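Adaeze Nwankwo
Okay, budget thread! We're pricing a second arm for the packing bench at Puvuvthorpe and I've been living in spreadsheets since January, so you're all getting my notes. 1/ 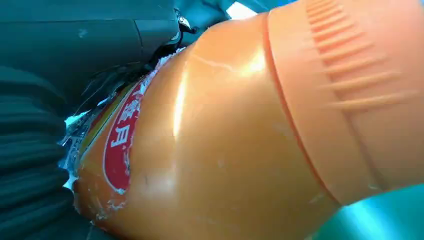

Orange bottle up close, ribbed cap, label wrap in tatters.

2/ I love this bottle. It's glossy, it's curved, the wrap is torn and crumpled down one side, and it's exactly the sort of thing a brochure never shows you. If you're planning a purchase, write your list around the worst item on your bench and price from there.

3/ First lesson of the year: the arm is the easy line in the budget. You get a quote, you wince, you type it in. All the small stuff underneath is where my first draft fell apart. Fingertips, cables, mounts, a spare power supply, freight!! Freight to us is its own adventure.

4/ Fingertips especially. I had them down as a one-off. Ifeoma Okafor read my draft and wrote "consumable" beside that line in green pen, underlined twice. So now it's a yearly amount, $1056, and I sleep better.

5/ Wrist camera: we asked both suppliers (Luleck and Trallasell) to quote with one and without one. Please do this. It's the only way I could see what the camera was costing us once you add the bracket, the cable run and the licence for the software that reads it.

6/ Shiny plastic goes on the test list too. Highlights, scuffs, bits of silvery wrap, all of it. I'm asking each supplier to run our own items in their demo, in our colours, and I'm posting them a box. Postage is in the budget. I'm very proud of that line.

7/ Someone asked whether we looked at second-hand. Yes! There was a lovely one at Kļaviņa and I got quite attached. What put me off was the controller, an older model with no promise of parts. If you've got a handy tech on staff your maths might come out differently and I'd be a bit jealous.

8/ Things I forgot in draft one, in no order:
bench reinforcement
an electrician
training time (people's wages while they learn!)
somewhere to put the old bench
insurance, which went up
a decent stool

9/ On training time: I've put in 77 hours across the team. It felt enormous when I typed it. Then I remembered how long the first arm took us to get comfortable with and left it alone.

10/ Lease or buy, I still go back and forth. Leasing is kinder to this year and a bit rude to the next few. Buying means one scary meeting. I've built the sheet with a tab for each and the same running costs in both, so at least we're arguing over the same numbers.

11/ Happy to share the blank version of the sheet, just reply and I'll send it on. It's ugly, and the colour coding only makes sense to me, but the formulas work.

12/ Demo is Saturday morning. Box of bottles is taped up by the door. If you've sat through one of these and have a question you wish you'd asked, send it my way before then please!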